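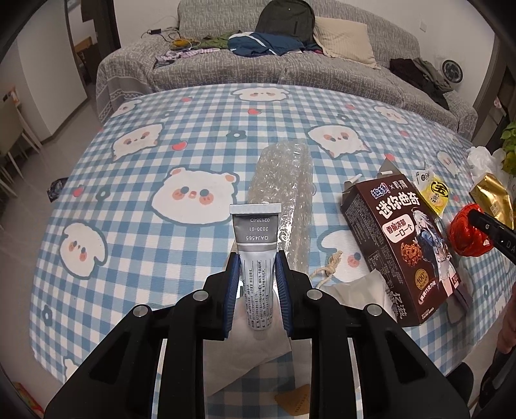

*The round table before clearing, with the tube standing on its cap and the biscuit box to the right.*

01/05/2026

The household observes a simple rule regarding the round table beside the sofa: it is to be cleared in full on the first of each month. The rule was adopted in March, after a parcel from Maralix lay unopened beneath other papers for 13 days.

The present state of the table is typical. Bubble wrap has been set down diagonally across the cloth, a short coil of twine has been kept in case it should be wanted, and paper napkins have gathered in the middle. The box of mini cookies remains with its lid up. Readers are advised that an open box on a shared table does not last the evening.

The following arrangements now apply. Bubble wrap and twine are transferred to the Akura drawer in the hall. Used napkins and empty wrappers are disposed of at once. Tubes are returned to the cupboard, and the date on the crimped end is read first; the one shown bears 2030-01 and may therefore be retained. Small sachets are placed in the kitchen tin.

The gingham cloth, with its puppies and bears, is washed at a low temperature and dried flat. It was purchased together with 2 others from Wunow, and it is the only one of the three to have kept its shape. The hearts were not to every taste in this household when it arrived. The matter has not been raised again.

The next clearing will include the area behind the sofa.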